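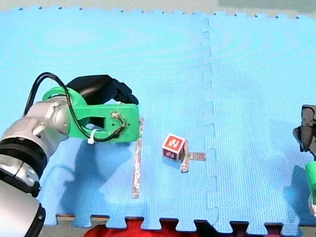
Marijke Coppens
Leiterin der Spielothek Tistby, schreibt ein Tagebuch über Dinge, die niemand zurückbringt

Start Tagebuch Ausleihe Über uns Kontakt

28. Feb. 2023

Den Vormittag auf Knien verbracht. Die hellblauen Schaummatten haben eine Oberfläche, die man nach einer halben Stunde als Abdruck auf den Schienbeinen trägt, sehr feines Raster, saubere Arbeit. Zwischen zwei Platten läuft die Naht mit den Puzzlezähnen, und wer einmal versucht hat, dort einen Krümel herauszuholen, hat Respekt vor Krümeln.

Ich wollte eigentlich nur Bauklötze sortieren. Dann habe ich das Klebeband gesehen. Durchsichtiges Paketband, in Streifen auf der Matte, eine Art T und daneben ein langer Strich. Wenn man auf Socken darübergeht, merkt man es erst, wenn die Socke bleibt. Der rote Holzklotz mit der 2 lag genau an der Stelle, wo die Streifen zusammentreffen, als hätte ihn jemand zum Stadtzentrum ernannt.

Bo-ram Bang meint, Klebeband auf Schaumstoff sei eine Entscheidung fürs Leben. Sie hat im August in Stisturgate einmal versucht, welches abzuziehen, und hatte danach Band mit Matte dran und eine Matte mit Loch. Also bleibt es vorerst. Ich habe einen Zettel geschrieben, auf dem "vorerst" steht, und ihn zu den anderen Zetteln gehängt, auf denen "vorerst" steht.

Suchen
Suchbegriff eingeben

Beim Sortieren gibt es zwei Schulen. Bo-ram sortiert nach Farbe, ich nach Satz. Bei ihr sieht das Regal nach einer Stunde aus wie ein Prospekt, bei mir fehlt überall ein Teil, und ich weiß wenigstens welches. Heute haben wir uns auf die kleinen Würfel mit den weißen Kanten geeinigt, rote und grüne, die in keinen meiner Sätze passen und bei ihr auf zwei Kisten verteilt werden müssten.
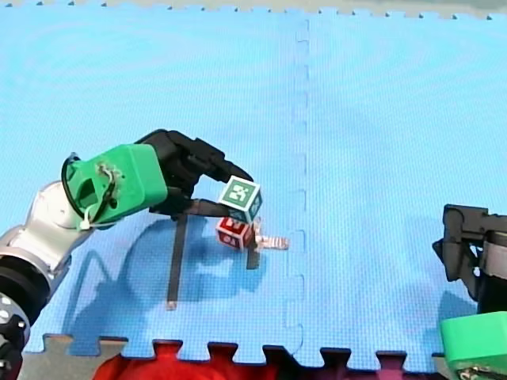

Geendet hat es damit, dass sie alle in die Schachtel kamen, in der früher das Trurnonlow war. Das Trurnonlow ist ein Gesellschaftsspiel mit 500 Teilen, von denen wir zuletzt noch 22 besaßen, und für einen Moment hatte ich den Gedanken, es trotzdem weiter zu verleihen, als Kurzfassung. Die Anleitung habe ich behalten. Sie ist 16 Seiten lang und hat ein Kapitel über Fairness.

Mittags Suppe aus dem Becher, im Stehen, weil der Stuhl voller Puzzles lag. Danach die Liste der überfälligen Sachen durchgesehen. Das Holzschiff ist seit neun Wochen fort. Am Telefon hieß es, man habe sich daran gewöhnt.
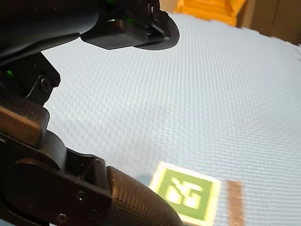
Ich habe gesagt, wir hätten uns auch daran gewöhnt, und zwar früher. Darauf Schweigen, dann das Versprechen, es "demnächst" zu bringen, also ein Verwandter von "vorerst".

Am Nachmittag noch die Kante der Matten wieder zusammengedrückt, da, wo der Rand auf Rot liegt. Man drückt links einen Zahn hinein, und rechts kommt einer heraus. Bo-ram stellt sich in solchen Fällen einfach darauf und trinkt Tee. Sie hält das für eine Methode. Es hat gehalten, bis der Tee leer war. 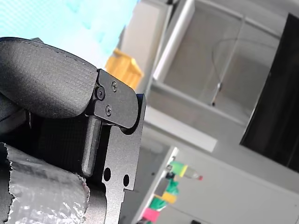

Unser Raum am Nachmittag: Möbel und bunter Kleinkram.

Morgen die Stofftiere. Cheon, der Elefant, muss genäht werden, und ich finde nur gelbes Garn. Bo-ram sagt, gelb steht ihm.

Diese Website verwendet Cookies. Mehr erfahren Akzeptieren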